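Vornodar Foundation Piecing Kit, "Pilness" star throw

14 comments | 37 shares

I've wanted to have a go at foundation paper piecing for years and kept putting it off, mostly because every pattern I liked assumed I already knew how. The Pilness kit from Vornodar has finally got me over that hump, and I'm so pleased with it that I've been boring the whole sewing group.

You get the printed foundations, all the cotton for the top and binding, and a stapled booklet. No wadding and no backing, so budget for those. Mine is the Hekasar colourway, a run of mossy greens and rust with one lovely inky blue that only turns up in the star points. The fabric has a nice firm hand and presses beautifully (I used a dry iron throughout, steam makes the papers curl). I prewashed a corner of the blue out of nerves and it didn't bleed at all!

The foundations are the best bit. They're a thin, slightly crisp paper that tears away cleanly if you shorten your stitch, and the sewing lines are dark enough to see from the back without holding everything up to the window. Each section is numbered in sewing order, and the fabric pieces come rough cut with a generous margin. I still managed to sew one point on back to front, and there was enough spare blue to cut another. Phew.

The booklet is good but a bit uneven. The first block gets masses of explanation and drawings, then the setting triangles get a paragraph. If you've put a quilt on point before you'll be fine. If you haven't, lay the whole lot out on the floor before you join any rows, and mark which edges are on the bias, as they do stretch. I'd also have liked the border measurements given in inches as well as millimetres. Cutting a strip to 1575 mm with an inch ruler meant digging out my dressmaking tape.

I pieced mine on my old Sung, which is nothing fancy, with a 90/14 needle and an ordinary grey cotton thread. It got through most of a big cone of thread, far more than I'd use for normal patchwork, so have plenty in. The seams do get bulky where the star points meet. Pressing those open helped, and so did a good thump with a wooden clapper.

I've quilted it very simply, straight lines either side of the main seams, and it drapes nicely for a throw. There was enough left over for a cushion front too, which I've already started. I'd buy another Vornodar kit tomorrow, and I've got my eye on the one with the flying geese.
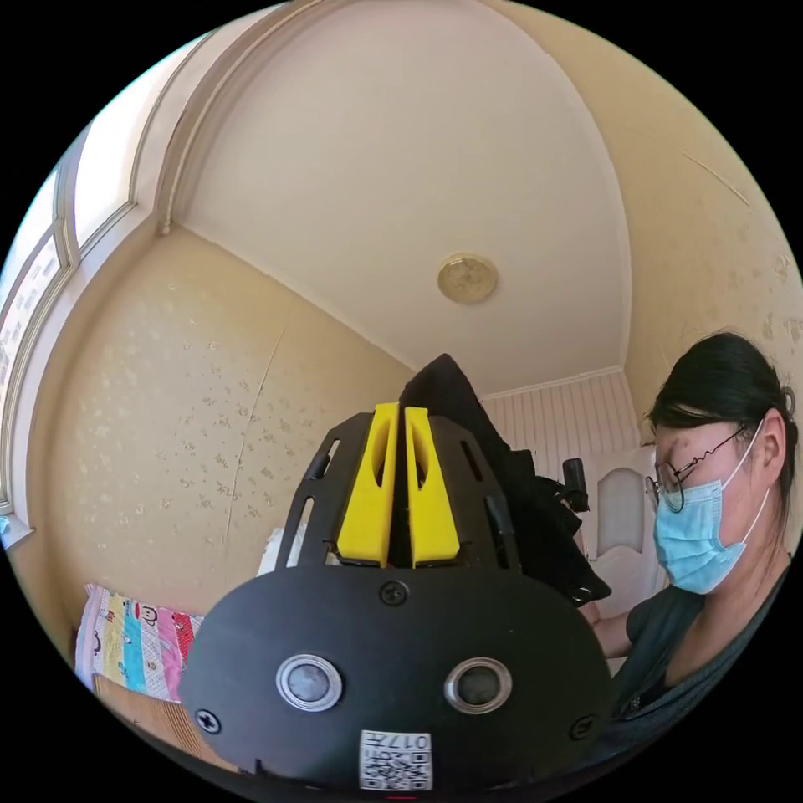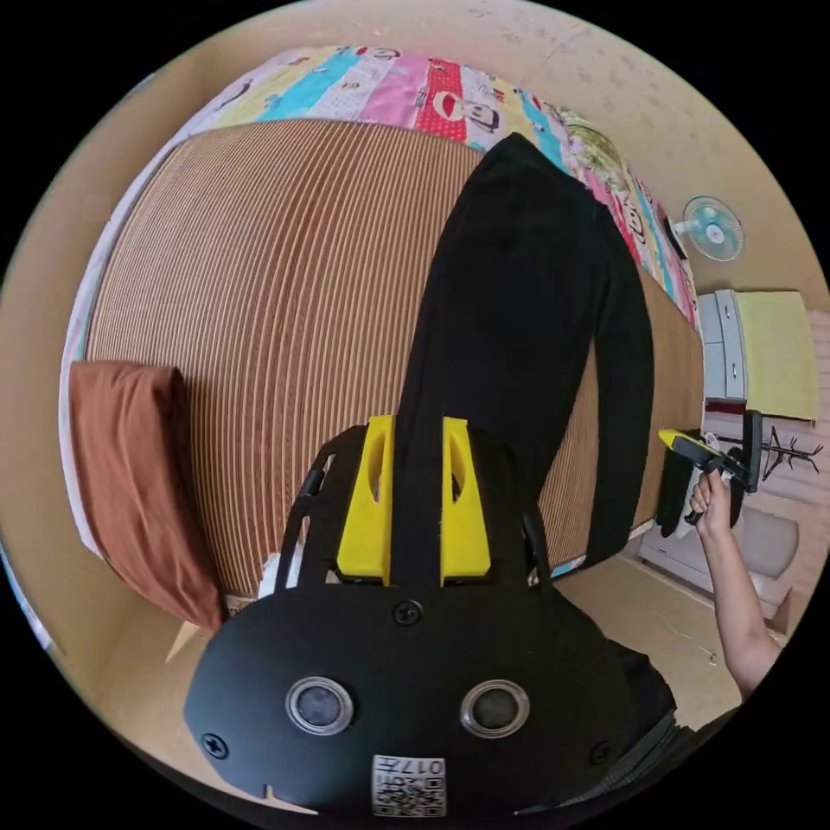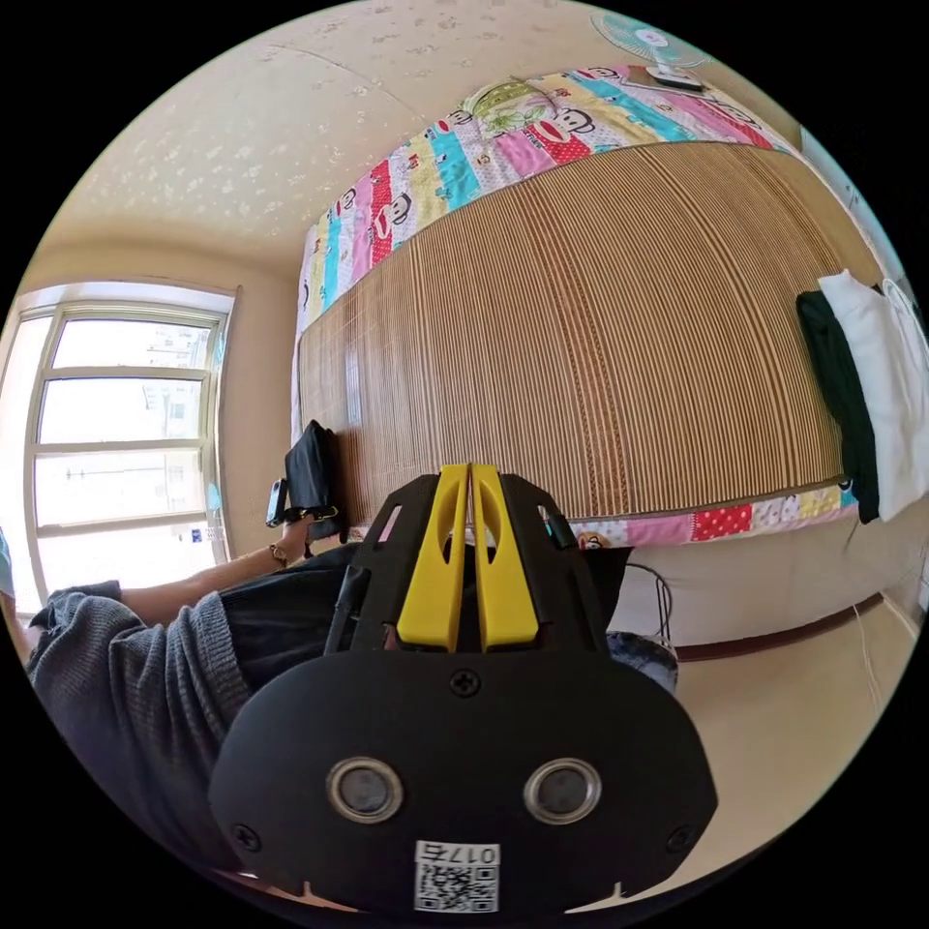

Can you sew the Pilness without a special foot?

An ordinary zigzag foot works fine, though an open-toe foot makes it easier to see the printed line. I used the open-toe one for the star points and the standard foot for everything else.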